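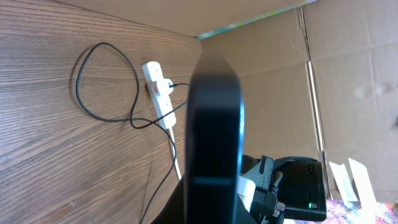

Shared Charging Tables: Second Progress Report to the Riquelme Fund
Zastonmont Community Workroom

Where we are

The grant was for one thing: letting people who use the workroom charge their phones without crawling under the furniture. We are a little more than halfway through the year and the crawling has largely stopped. What has replaced it is a brisk trade in cable on top of the tables, which was in the plan, though perhaps not in these quantities.

As agreed in March, each table now gets a power strip on the surface where a seated adult can reach it. The test table has a white one, with a red switch, and a black charging cable that takes the scenic route across the wood. We left it that way for the first stretch on purpose. We wanted to find out what people do with too much cable when no one has told them what to do with it, and the answer is that they put it down wherever their hand happens to be and get on with their morning.

Nine tables are included in the project. Six are finished. Two are waiting on outlets, and the last is waiting on us to decide whether it is a table or a shelf, a question that has been open since before the grant and may outlive it.

Money

Spending to date is $516. Most of that went on power strips and cables, with a smaller amount for adapters and a very small amount for a label maker that has already been used on the label maker. We are under budget, mainly by being slow. Invoices from Perthorpe Electrical for the two outstanding outlets will land in the next period and will correct this.

We bought 16 cables. We would ask the Fund not to think of this as 16 cables available on any given afternoon. Cables wander. Several have come back, and one came back with a friend, which has been entered in the inventory as a donation.

The long cable question

The original application promised short cables, on the grounds that short cables are tidy. They are also useless to anybody who wants to look at the phone while it charges, and that turned out to be everybody. People leaned in toward the strip like diners sharing one bowl of soup. We switched to long cables and the posture in the room improved at once. The tabletops did not.

A long cable with nowhere to go makes loops. Some lie flat and behave. Others stand up in an arch over the table and have to be reached around whenever somebody wants a pen. Plugging the cable into an adapter that goes in at the far end of the strip makes things a bit worse, as the cable then has to come all the way back toward the person using it. We had imagined the far end would be neater. It is certainly farther.
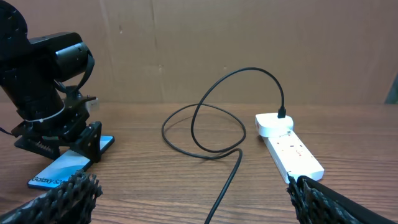
What we tried for the loops

Ties. Nhung Trịnh cut a batch of reusable fabric ties and left one on each finished table. They work well for anyone who uses them. Usage was heaviest on the first day, when they were new and a bright color, and has since settled at a level we would describe as Nhung.

A clip at the table edge. Good in principle. The cable stays up on the table when the phone is taken away and doesn't slide to the floor. The first clips were too tight, and people pulled the cable out by yanking on it, so we returned them for a looser model. The looser model holds a cable about as firmly as a polite request.

Moving the strip. This cost nothing and has done the most good. A strip set at an angle, with one end toward the sitter, needs less cable between outlet and phone, and the spare can be pushed toward the back. It does look as though someone bumped the table. Every evening a helpful person straightens it, and every morning we make it crooked again.

A box. There is a type of box with slots at each end that swallows the strip and the spare cable together. We borrowed one from the Vunley branch. It looked very smart and hid the switch, so that for most of a week the strip was off and people assumed their phones were dying of natural causes. The box has gone back to Vunley with our thanks.

Use

The sign-in sheet shows 130 charging visits in the period. We believe the true figure is higher, having watched people charge a phone in full view of the sheet without signing it. The pen was also missing for a while. A pen on a cable has been suggested and declined.

The busiest stretch is late morning. Most visitors stay long enough to get some work done, and the ones we spoke to were mostly concerned that the phone should lie face up, within reach, with the cable coming in from below where it doesn't get in the way of the hand. This is a modest thing to want, and it has shaped the layout more than any of our drawings did. The current rule for a finished table is simply that the phone goes in the open part and the strip goes to the side.

Complaints have been few. One visitor found the cables unsightly. Another asked for more of them. We have filed these together.

Changes we would like to make

First, we ask to move the unspent part of the short cable line into the long cable line. The short ones we still have will go to the front desk, where nobody sits down and the soup problem doesn't come up.

Second, we would like to drop the printed instruction cards. A draft card ran to two sides and included a diagram for coiling a cable, drawn by the undersigned, that three readers took for a snail. A small label on each strip reading "Please switch off last thing" should cover what matters.

Third, we propose leaving the angled strips as they are and fixing them down with removable pads, mostly to defend them from the evening straightening.

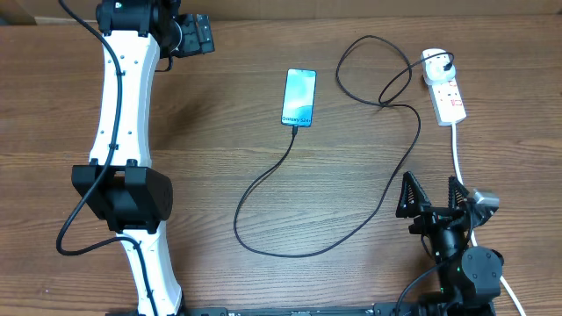 Benjamín Ledesma asked, on reading the draft of this report, whether anyone had considered that two cables per table might be one too many, and said that a single good cable coiled at the end of the day would do more for the look of the room than clips, ties and pads put together. He would also like it noted that he suggested this at the start.

It is noted. We will run two of the finished tables with one cable each during the next period and leave the others alone, so there is something to compare.

Next period

Outlets for the remaining two tables, subject to Perthorpe. Pads on all angled strips. Labels on switches. A ruling on the shelf. The inventory will be redone with every cable unplugged and laid out, and we will report the number whatever it is. Receipts for the spending listed above are attached in one bundle, held together with one of Nhung's ties.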